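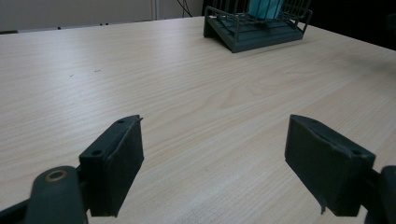 *View from the left gripper camera, station 5, mug-and-basket task.*

# Steken mug-and-basket set

Two-handed demonstrations recorded with hand-held grippers, for training and testing policies that move a metal mug between a tabletop and a wire basket. Collected by the Cisura group at the Brendville lab. Last edited July 14, 2025.

## What is in it

Each episode has three video streams: one from the operator's head and one from each gripper. Gripper opening and pose are logged alongside. Both placing into the basket and taking out of it are included, and the `direction` field says which. Episodes run 16 seconds on average. All streams are resampled to 60 Hz in the release, with the original timestamps kept in `raw_time`.

The operator holds a gripper in each hand for the whole episode, even when only one does the work. We kept it this way so the action space matches our other two-handed sets.

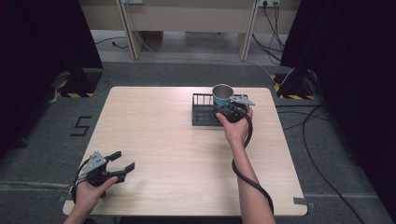
The basket position changes between episodes but stays on the far half of the table. The mug's start position is drawn from a list, and the operator reads it off a screen before starting. Table, floor markings and stands are left alone for a full session. If the table gets bumped, the session is closed and a new one is opened with a new calibration file.

## The question we were asking

We wanted to know if the head view helps once both gripper views are available. Timothée Pons trained three versions of the same policy, named Gilbert in the code:

| Version | Inputs |
|---|---|
| `gilbert-g` | gripper views only |
| `gilbert-h` | head view only |
| `gilbert-gh` | all three views |

The training settings are the same for all three and are in `configs/`. Each version was trained from 5 seeds.

## Result

`gilbert-gh` did best in both directions. The gap over `gilbert-g` was small when taking the mug out and clear when placing it in. Most failures of `gilbert-g` came early in the reach, when the basket was outside the working gripper's view and the policy drifted the wrong way. `gilbert-h` usually reached the right area and then closed too soon on the mug.

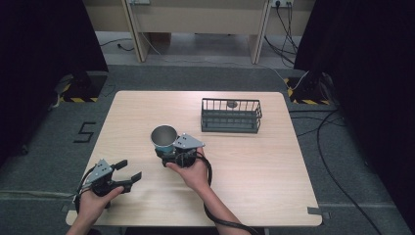 Dropping the idle gripper's view from `gilbert-gh` made little difference. We have not tested this on a task where both hands touch something, so please don't read too much into it.

## Known problems

- Pose tracking is poor in 7 episodes. They are listed in `flags.csv` and left out of the default split.
- The mug's shiny inside causes short exposure jumps in the gripper views.
- One room, one table. Don't expect a policy trained on this alone to work elsewhere.
- Gripper opening is in raw encoder units for sessions recorded before October. Use `convert_width.py`.

## Contact

Data and calibration: Hervé Pruvost. Training code: Timothée Pons. Eduardo Brandão handles access requests.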